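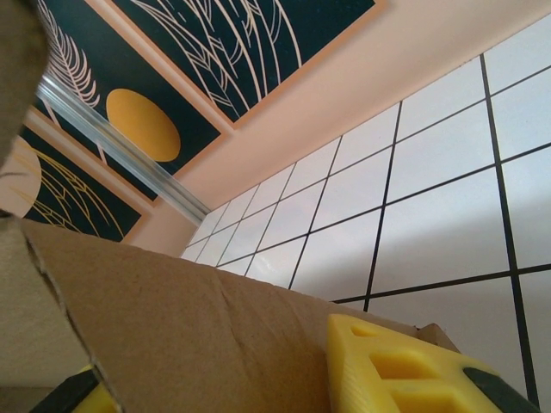 October
By Araceli Olmedo

Section 4. Setting up the Idis label printer and scale

Do the scale first, printer second. Other way round the software grabs the wrong port and you start over.

Before you start: one roll of 4 x 6 labels, the gray USB cable (not the black one, that one only charges), the shipping login for your site. Arroyo and Pledgate have seperate logins. Ask Baoshan Dai if yours is locked.

4.1 Scale

1. Flat hard surface. No carpet, no wobbly table.
2. Take out the red transport screw underneath. Keep it, tape it to the inside of the battery door.
3. Plug in, switch on, leave it alone for 60 seconds. Display should settle on zero.
4. If it shows a number, press TARE once. Still a number — switch off, check the screw is really out.
5. Hold UNIT until you see lb/oz. It comes set to kilos.
6. Put the 300 gram test weight on. In lb/oz it should read 10.6 oz. One tenth either way is fine, more than that do the calibration in Section 6.

Caution: don't store parcels on the plate overnight. It creeps and then every weight on Friday morning is wrong, which happened at Pledgate and we got billed for it.

4.2 Printer

1. Power off. Open lid, both side latches together.
2. Roll goes in with labels facing up, feeding toward you.
3. Slide the guides in till they touch the roll. Touch, not squeeze.
4. Close lid, two clicks. One click = not closed.
5. Power on, hold FEED till it blinks, let go. It spits out two or three blanks while it finds the gap, normal.
6. Connect the gray cable. Open Nullulis, Settings, Devices, Add. Pick the Idis from the list, NOT "generic printer".
7. Print a test page. Barcode should be black right to the ends, no white streaks.

Note: streaks usually mean a dirty print head. Alcohol wipe, one direction, wait a minute before you close it up.

Note: darkness is 14 for the standard rolls. Leave it there, higher just wears out the head faster.
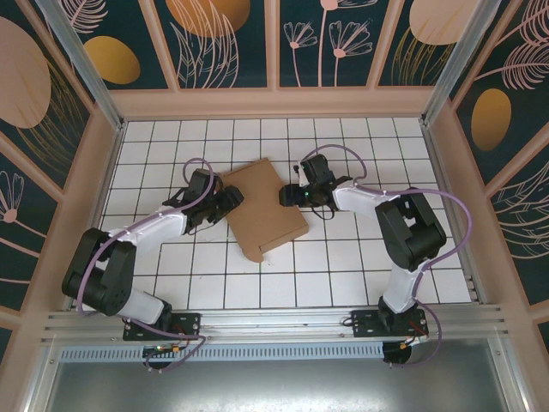 Can I weigh a box after the label is already printed?

You can, but the label keeps the old weight. Void it in Nullulis, weigh again, print a new one. Voids have to go in the same day.

4.3 Link the two

1. In Devices, tick "read weight from scale".
2. Put any parcel on, press F9. The weight should show up in the form by itself.
3. If the field stays empty, unplug the scale, count to ten, plug back in to the same port. Differnt port means adding it again from scratch.
4. Save as your site name. Don't save as Default, that overwrites everybody's.

Caution: never run the cable across the walkway. Clip it along the back of the bench.

Label counter after a reset starts from the last stored number, ours came up as 3,722. Leave it. Problems with the counter go to Saturnino Marín, everything else to Baoshan.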